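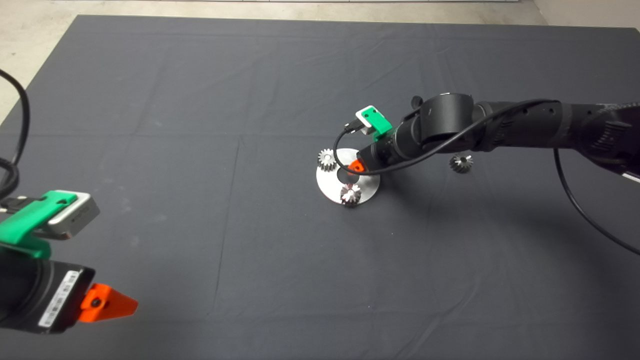 Section 2. Setting up the Vornent dehumidifier in a basement

Read this section together with the booklet that came in the carton. Where the two disagree, we say so. The booklet was written for a spare bedroom in a mild climate, and it shows.

Before you plug it in

1. Stand the unit upright and leave it overnight. The booklet says two hours. Maybe that is enough if the carton stayed upright all the way from the warehouse, but we wouldn't bet a compressor on it.

2. Remove the tape from the bucket, the louver and the filter door. There is also a foam wedge under the float inside the bucket, which the booklet does not mention. If you leave it in, the "bucket full" light comes on and stays on.

3. Check the plug and the cord for damage. Do not use an extension cord, including the sort sold as "appliance grade."

4. Write down the serial number before you push the unit against a wall. It is on the back, near the bottom, in gray print on gray plastic.

CAUTION: Never tip the unit on its side to drain it. If it has been tipped, go back to step 1.

Choosing a spot

The carton claims coverage of "up to 2,201 square feet." We have no idea how a number that exact was reached, and Wandow, who import the unit, did not explain it when we asked. Treat it as advertising. In a damp basement, plan on one unit per room and keep the doors between rooms open if you want to try for more.

5. Put the unit on a level part of the floor. Use a spirit level if you own one. A float in a tilted bucket reads wrong.

6. Leave 16 inches clear at the back and on both sides. The booklet allows less. Ours ran louder and collected less water with the smaller gap.

7. Keep it away from the dryer vent and from any window you plan to open. Running a dehumidifier next to an open window is a slow way of drying the neighborhood.
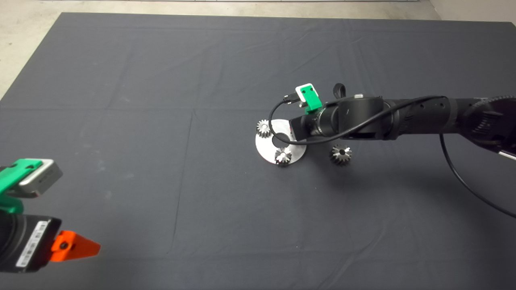 The filter should come out for a first wash before the unit ever runs, whatever the sticker says about it being "pre-cleaned." Slide the door down, pull the tab toward you, and rinse the mesh under cool water with no soap. Put a cloth over your work table first so the small clips have something soft to land on. It doesn't need ironing, and a dark gray one with faint folds and wrinkles, like the one shown, will do the job. Let the mesh dry completely before it goes back in. The door will close with the filter in backward, so look for the arrow.

NOTE: The optional Vudar carbon filter fits in the same slot. It is sold as a cure for musty smells. In our experience the smell goes when the damp goes, and we would spend the money on a hose.

Connecting the drain hose

The hose is not included. Any garden hose with a standard female end will thread on, although the Szilágyi adapter makes a tighter seal than the plastic collar in the box.

8. Take out the bucket and knock the round plug out of the drain port from the inside.

9. Thread the hose on by hand. Do not use pliers. The port is plastic and the threads strip easily.

10. Run the hose downhill to the floor drain, with no loops and no rises. There is no pump in this model, even though the picture on the carton shows a hose going up into a sink.

11. Put the bucket back. The unit will not start without it.

CAUTION: Check the drain end on the first day and again a week later. A hose that has slipped out of the drain empties onto the floor, and no alarm will tell you.

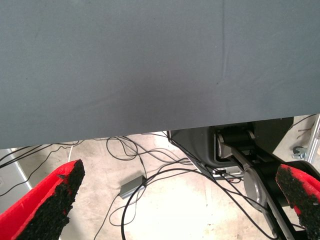

Gray fabric, with pale concrete floor below it.

First run

12. Set the target to 50 percent and the fan to high. Skip the "Smart" mode for now. As far as we can tell, it picks the low fan speed and stays there.

13. Stand a separate humidity gauge on the far side of the room. The built-in display read nearly 28 points lower than our gauge on the first morning, and the gap shrank over the following week without ever closing.

14. After a week, compare the two readings and adjust the target to suit the gauge.

If the coil ices over, switch the unit off and let it thaw. In an unheated basement in February this will happen often, "automatic defrost" or no. Below 60 degrees we turn it off and wait for warmer weather.

For bucket care and fault codes, see Section 3.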